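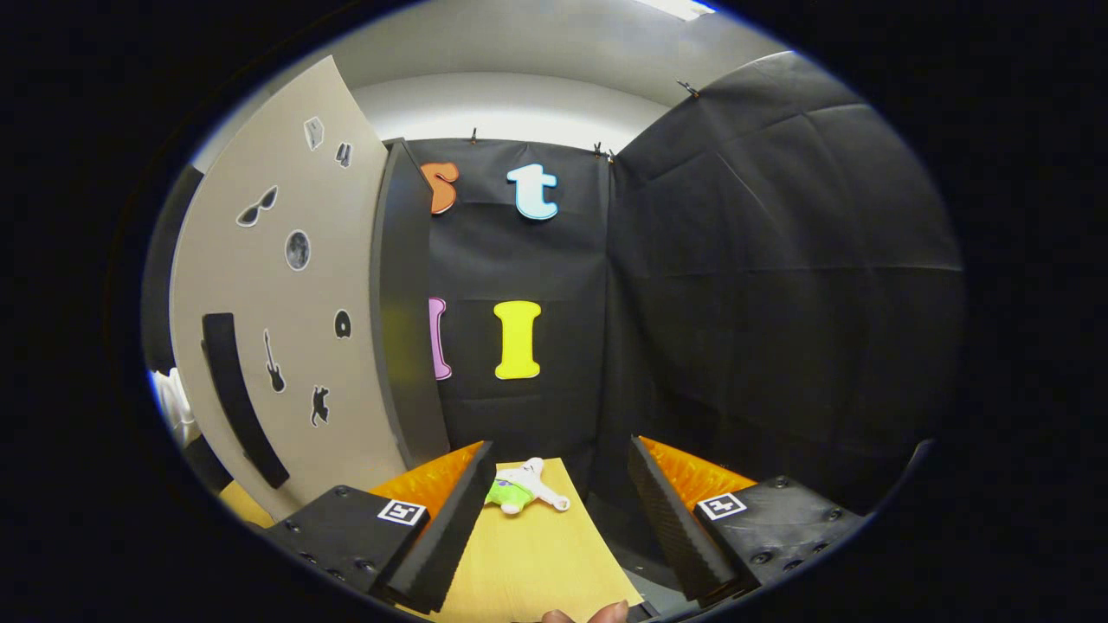
Chapter 5
Dividends and What They Tell Us

When a company earns a profit, it must decide what to do with the money. It can keep the profit inside the business, or it can pay a part of it to the shareholders. The part that is paid is called the dividend. In this chapter we will study how dividends are decided, how they are measured, and why the share price often moves when they change.

Let us begin with a simple case. Wisomum is a maker of packaging with its head office in Dernbridge. Last year it earned 550 million dollars and paid 300 million dollars to its shareholders. The rest stayed in the company and was used for a new plant and for the repayment of a bank loan. The share of profit which is paid out is called the payout ratio. For Wisomum it was a little under 55 percent.
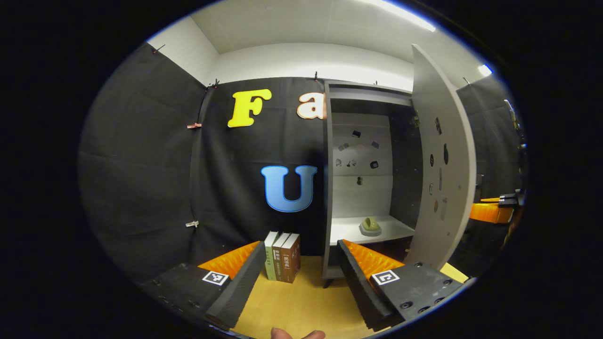 Figure 5.1 Small enclosure with black fabric panels and a white ceiling.

In February the board announced that the dividend would be cut. The share price fell on the same morning, although the profit of the company had not changed. Many investors had understood the cut as a sign that the managers expected harder times. Such a reading may be right or wrong, but the price reacts to it before the facts are known.

Now compare this with Ochoa, a younger company which has never paid a dividend. Its shareholders do not complain. They bought the shares because they expect growth, and they prefer that the money is invested again. A third company, Prorkska, pays a yield of 4 percent every year and changes it very seldom. Its shareholders are mostly people who want a regular income.

Before you continue, make sure that you remember the difference between profit and cash from the earlier chapters. A company can report a good profit and still have too little cash to pay a dividend. We return to this problem in Section 5.4.

5.1 How the Board Decides

The dividend is normally proposed by the board of directors after the accounts for the year are ready.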